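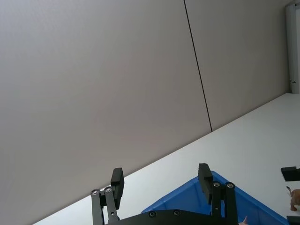
Pale gray wall panels and a white tabletop.

Feb 20, 2019
By Unnithan

Avwood is a low-budget horror film about a radio station that keeps broadcasting after its town has been evacuated. It runs 106 minutes shorter than its legendary first assembly and is the debut feature from Trendix, a small production company that had previously made only shorts. Fans of slow, creepy stories adore it, and it's easy to see why!

Plot

A night-shift engineer stays behind at the station to keep the emergency signal on the air. Callers begin to phone in from houses that should be empty, and each one asks for the same song. The engineer finds the record in the basement, plays it once, and spends the rest of the film trying to make it stop. The last call — a long, whispered exchange with almost no music under it — is a wonderful piece of suspense.

Production

Shooting lasted 10 weeks and took place mostly at night in the town of Husteo, where an old feed store was turned into the station. The crew built the control room from scratch, with working dials and lamps. More than 600 sound effects were recorded for the film, many of them made with nothing fancier than tape hiss and garden hose. The final cut has 161 shots, a tiny number for a horror feature, and several of them run for minutes at a time.

Release

The film opened in July on a handful of screens and moved to home video that fall. The first disc edition was limited to 706 copies and sold out quickly. A later edition added a commentary track and the complete radio broadcast, which plays beautifully on its own with the lights off.

See also: Haunted media in film; Single-location horror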